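Letters of protest between governments

A letter of protest (people in the trade usually say "diplomatic note", or just "the note") is a written complaint one government sends to another. I've been reading old ones for years, and I still get a bit of a kick out of how polite they are. You can be furious about a fishing boat and still open with compliments to the ministry!

What goes in one

Most notes are short. The ones I've kept copies of rarely go past 400 words, and plenty could fit on a postcard. There's a greeting, a statement of what happened, a line saying which rule or agreement the sender thinks was broken, and a request -- usually for an explanation, sometimes for money. The classic kind is written in the third person ("The Embassy presents its compliments..."). It's often initialled instead of signed, and it carries a stamp.

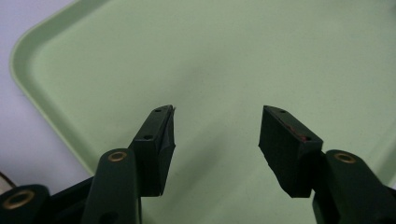
Does a government have to reply to a note?
There's no general rule that forces a reply, but most foreign ministries send at least a short acknowledgement, and leaving a serious complaint unanswered can be taken as a message of its own.

Kinds of note

The formal note, or first-person note, is the heavy one, signed by an ambassador or minister and kept for matters of real weight. The note verbale sits below it and does most of the everyday work. Below that again you've got the aide-mémoire, which is a written summary left behind after a talk so both sides remember what was said. I mixed up the last two for ages, and I've seen newspapers do it too, so don't feel bad.

The Bilton collection

My own way in was the Bilton reading room, which holds 586 notes in grey folders, 95 of them about fishing and harbour dues. The catalogue is called Brerkilex and it's a bit of a beast. Search for "harbour" and it'll hide anything filed under "port", so try both. The room opens at 10 in the morning and you're allowed pencils only. Copies cost 50 cents a page when I last went, in February, and the Wubshet folders can't be copied at all (bring a notebook).
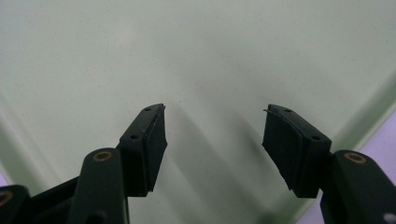 What is the difference between a protest and recalling an ambassador?
A protest puts a complaint on record while normal contact goes on, and a recall brings the ambassador home for a time, so it's seen as a much stronger sign of displeasure.

Why they still get sent

You'd think email would have finished them off. But a note matters later on, especially in border and sea disputes, where staying quiet for years can be read as agreeing. That's why some governments send nearly the same protest every year over the same patch of water. The Ginduleck folder at Bilton is like that, one note after another with barely a comma changed, and I read the whole lot in one sitting -- then had to go back for the enclosures, which are filed separately under maps.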